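Bench notebook, June -- open day, Plakmont side of the building

Doors at 10, but people were already wandering in while I was still taping down cables. Next year we say 11 and mean it!

We had three stations running. The Drallix sorter was by the entrance, then the little mobile base that does laps of the hallway, and then my corner with the two-arm setup and the sausages. I'd argued for the sausages back when everybody else wanted cube stacking (again), and I feel pretty good about that now. The cubes get a polite nod. The sausages get people pulling up a chair and calling their friends over. Kids especially -- one of them stayed for nearly 50 minutes and had opinions about my grip width.

Notes on how it ran, before I forget:

Did 22 skewering attempts over the day and 12 were good, meaning the stick went in and the thing could be lifted by it. Not amazing. Most of the bad ones were the same problem as in rehearsal: the sausage rolls on the ridges of the foil tray when the tip touches the skin, and the right fingers are a hair late coming down to hold it. I bumped the hold force at lunch and the afternoon was better, though I also switched to the fatter sausages at lunch, so who knows. Should've changed one thing at a time. I write that in this notebook every month.

The folks from Bruklow came by around 2 and asked very sharp questions about the wrist cameras, mainly how we keep grease off the lens. I said we wipe them. They wrote that down, which made me nervous. They want to come back and see it with bread, and I said sure, so now I need to work out bread.

Qin (the planner, for anybody new reading this) froze once, right in front of the biggest crowd of the day. Restarted it, kept talking, fine. The log has 400 lines of the same timeout warning and I haven't dug into it yet.
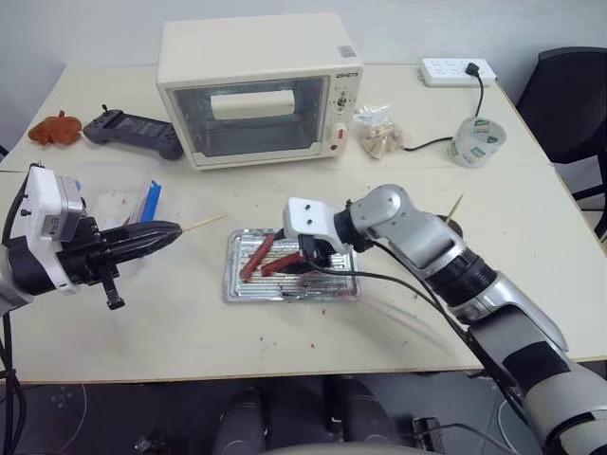
Left arm with the next skewer, right fingers down on the second sausage. Crumbs everywhere by this point.

To do: new foil trays, the ridged ones are the rolling problem, I'm sure of it. Try a flat one, or a folded towel under the tray for a slight tilt. Shorter skewers too. Ask Bruklow what kind of bread. And somebody please put the good packing tape back in the drawer when you're done with it -- I went looking for it twice during setup.

Qin timeout goes first tomorrow, then the trays.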